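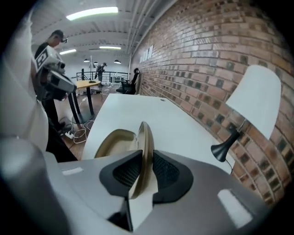

Week 6 handout: Contests, reading fees and what they buy

A first-book contest is a sale before it's an honor, and you should read the announcement the way you'd read any other ad. Most of the words are there for their shine. "Gold" turns up a lot in these announcements (gold medal, gold list, gold finalist), and it tells you about as much as the color tells you about the curved, gold-toned piece between the two black fingers in the photo, with its paler hollow inside. You've learned a color. You haven't learned what the thing is for, who made it or what anybody would pay for it. Please bring that level of suspicion to the rest of these notes.

The reading for this week was the contest guidelines from Damer Press and the submissions page from the Treloar Review. If you only skimmed them, go back. The small type at the bottom of the Damer page is the part we'll use in class.

1. The basic arrangement

You pay a fee and send a manuscript. Someone, often a graduate student, reads some or all of it. A short stack goes to a final judge with a name you may know. One writer gets a check and publication. Everyone else gets an email, and sometimes a subscription.

Presses say the fee covers reading costs. Maybe it does. Take the Trallgate First Book Prize, run by Damer. The fee last cycle was $47. The prize was $2,000 and publication. Damer reported 193 entries. Multiply it out and you get $9,071 coming in. Take away the prize and you have $7,071 left for the judge, the readers, the printing and whatever else.

I've heard two readings of that number from past sections of this course. One is that the contest is a racket. The other is that seven thousand dollars is very little money to edit, design, print and ship a book, and that the press is being kept alive by people it turns down. I lean toward the second, but notice that it isn't much comfort. If it's true, the losing entrants are funding the list, and the announcement should say so in words a tired person can understand. It says "your fee supports our mission."

2. Words to slow down for

Finalist. Ask how many. Some contests name three finalists and some name thirty. A contest that names thirty has found a cheap way to make thirty people mention it in their bios.

Semifinalist. Same question, more so.

Blind judging. This should mean the judge doesn't know whose work it is. It can also mean only that the cover page was removed. If the manuscript has been workshopped by the judge, the missing cover page doesn't do much. Look for a line barring the judge's current and former students. Damer has one. It covers "current students" and stops there.

Publication. By whom, in what form, in how many copies, and by when? The Trallgate page says "publication by Damer Press" and gives no date. A winner with no date in the contract can wait a long time and can't easily take the book elsewhere.

Advance. Check whether the prize money is the prize or is an advance against royalties. These are different amounts of money even when the number is the same. If it's an advance, the book has to earn it back before you see another cent. Announcements often use both words in the same paragraph, and I don't think that's always an accident.

Reserves the right to name no winner. This one is common, and there's a fair argument for it. A judge shouldn't be forced to pick a book she doesn't believe in. But ask what happens to the fees. If the page says nothing about refunds, assume there aren't any.

3. Magazines and the small fee

The Treloar Review charges $2 to submit a story through its online form. People get much angrier about this than about the $47, which I've never understood. The usual defense is that it's about what you'd once have spent on postage and an envelope. That's true as far as it goes. The postage didn't go to the magazine, though, and a magazine that gets money every time it's sent something has a reason to want to be sent a lot of things, including things it will never print.

Does that mean don't send? No. It means keep a record. Write down what you sent, where, what it cost and how long they held it. At the end of a year, add it up. Most students who do this are surprised by the total and then send to fewer places, chosen with more care. A few are surprised and send to just as many. Either is fine with me as long as you looked.

Also check whether the magazine pays. Plenty charge a fee and pay in copies. You may still want to be in it. I was in several of these, and I'd do some of them over again.

4. About the prize as a credential

You'll hear that winning a contest is how a first book gets noticed. I'd like to see better evidence for this than I've seen. The people who tell you so are mostly the people who won, plus the presses that run the contests. We don't hear from the winners whose books went nowhere because they have no reason to bring it up. When somebody gives a craft talk and says the prize changed everything, write down what exactly changed. Was it a job? An agent? More readers? Or did it feel good? Feeling good counts for something, but you should know which one you're paying for.

I'd say the same about this course — and about the degree it belongs to. Ask us for numbers.

5. Before you enter anything

Read at least two books the press has already published. If you can't find them in a library, ask yourself how a reader would find yours.

Find out who judged in the last few years and who won. Look for overlaps in schools and programs. An overlap proves nothing by itself (it's a small field), but a long row of them should make you keep your card in your wallet.

Look for the contract. Some presses will send a sample if you write and ask. If they won't, that's information too.

Ask about fee waivers. They exist more often than they're advertised. The Damer page doesn't mention them, and the press grants them if you email before the deadline.

Set a yearly limit before the season starts, in dollars, and write it somewhere you'll see it in June, when the summer deadlines pile up and everything has an exclamation point on it.

For next class

Pick one contest that isn't on the Felport department list. Print the full guidelines and mark every promise in one color and every condition in another. On a separate page, answer these:

What does the entrant pay, counting everything?
What does the winner get, in terms you could hold someone to?
What do the other entrants get?
Which sentence did you have to read more than once, and who benefits from it being hard to read?

A page and a half is plenty. Don't tell me whether you'd enter. If you have already entered the one you picked, choose a different one. It's hard to read an ad clearly after you've paid.

The library has the back issues of the Treloar Review on reserve under the course number. They can't leave the building, and the copier on that floor takes cards only.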